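Let the Slow Demonstrations Stay In

By Tadeusz Kaczmarczyk
December 6, 2023

Most teams that teach robots by remote control throw away their worst demonstrations. I think they throw away too many.

I spent January at Grilholm learning to drive a two-armed setup. My first week was poor. I missed handles, backed off, came in again at a different angle. Jong-dae Ok, who ran the sessions, kept only the clean runs, and by his count that was about 3 in 8. The rest were deleted before anyone trained on them.

The argument for doing this is simple. A robot copies what it is shown, so show it good work. I accept that for runs where the operator gave up or dropped something. But a run where the operator missed, noticed and fixed it contains the one thing a smooth run can't: what to do when the hand is in the wrong place. A policy trained on smooth runs drifts a little, finds itself somewhere no operator ever went, and stalls.

Take a drawer. It looks like a single pull, and a good operator makes it look that way. With an old cabinet the work is mostly small corrections — a bit left, a bit lower, ease off.
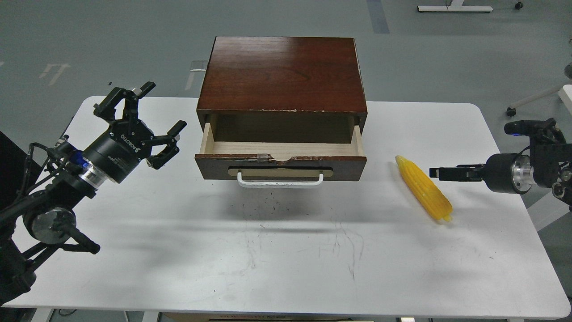
A two-arm drawer task, with the drawer partly open and the toy corn on the table.

Leszek Wróbel disagrees with me. He says hesitation gets copied along with the recovery, and he has seen arms hover for no reason. He has a point. My answer is to trim the pauses and keep the fix. It takes longer to label, and I would still pay for it.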